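Gendurstead Adult Flag Football League - Frequently Asked Questions

Skip to content

Home | Schedule | Standings | Rules | FAQ | Contact

Frequently Asked Questions

Most of what comes in to the league inbox is covered on this page. If your question isn't here, use the contact form and someone will write back within two working days.

REGISTRATION

Who can play?

Anyone 18 or older on the day of their team's first game. You don't have to live in Gendurstead. The league is co-ed, and each team must have at least two women and two men on the field at all times.

How do I sign up if I don't have a team?

Register as a free agent. Captains with open spots see the free agent list first. Anyone still on it a week before opening day is put on a house team. We can't promise a particular team, but two people who register together and put each other's names on the form will be kept together.

When does registration open?

The spring season opens for sign-up in January and the fall season in May. Returning teams get the first week. After that, spots go in the order that payments come in. The league is capped at 400 players per season because of field space.

What does it cost?

A team pays one flat fee, shown on the registration page, and the captain decides how to split it. Free agents pay individually. The fee covers fields, officials, flags and a jersey for each player on the roster at the deadline. Players added later need to buy a jersey in the matching color.

Can I get a refund?

Yes, in full, until the schedule is posted. After that there are no refunds unless we fill your spot from the waiting list. Injuries are handled one at a time, so send us a note.

GAMES

Where and when are games played?

All regular season games are on Saturday at Arkulis Park, fields 1 through 4. The first kickoff is at 9 a.m. and the last is at 3 p.m. Enter from the Timmermans Road side. The north gate is locked on weekends.

How many players are on a team?

Seven on the field, up to 15 on the roster. You can start with five, as long as you meet the co-ed rule. With fewer than five at ten minutes past kickoff, the game is a forfeit.

How long is a game?

Two 20-minute halves with a running clock. The clock stops in the last two minutes of the second half, but only if the score is within 14 points. Each team has two timeouts per half.

Is blocking allowed?

Screen blocking only. Hands stay at your sides or behind your back. Any other contact by a blocker is ten yards from the spot of the foul.

What shoes can I wear?

Molded cleats, turf shoes or sneakers. Metal spikes are not allowed, and officials will check before kickoff. Shorts with pockets are not allowed either. Taping the pockets shut doesn't make them legal.

What happens if it rains?

We play in rain. We don't play in lightning, or when the parks department closes the fields. Captains get a text by 7:30 a.m. if the morning games are off. For lightning during a game, everyone leaves the field for 30 minutes from the last strike. A game stopped in the second half counts as final.

My team can't make a game. Can we move it?

Only if the other captain agrees and there is an open slot in the same week. Ask by Wednesday.

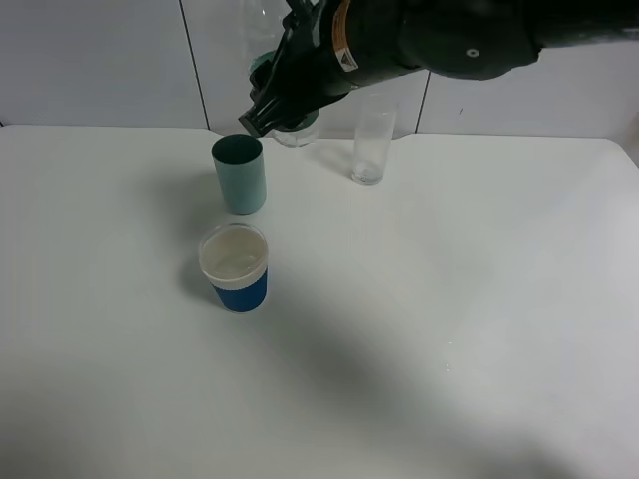
STANDINGS AND PLAYOFFS

How are ties in the standings broken?

Head-to-head result first, then point difference with a limit of 21 points per game, then points allowed. If teams are still level, we flip a coin.

Who makes the playoffs?

The top eight teams. A player has to have been at three regular season games to be eligible. Captains mark attendance on the Furkomari app, and the official signs off on it at halftime.

Can I play for two teams?

No. You can't substitute for another team either, even if they are short and the other side doesn't mind.

OTHER QUESTIONS

Does the league provide insurance?

The league has liability coverage for the fields. It does not pay your medical bills, so check your own plan before the season.

Can I bring my dog?

On a leash and behind the rope line. Dogs are not allowed on the team sidelines.

I lost something at the field. Who has it?

Check the bin in the equipment shed next to field 2. Anything left at the end of the season is donated.

How do I become an official?

Fill out the officials form under Contact. There is one evening of training and a short rules test. Officials are paid per game.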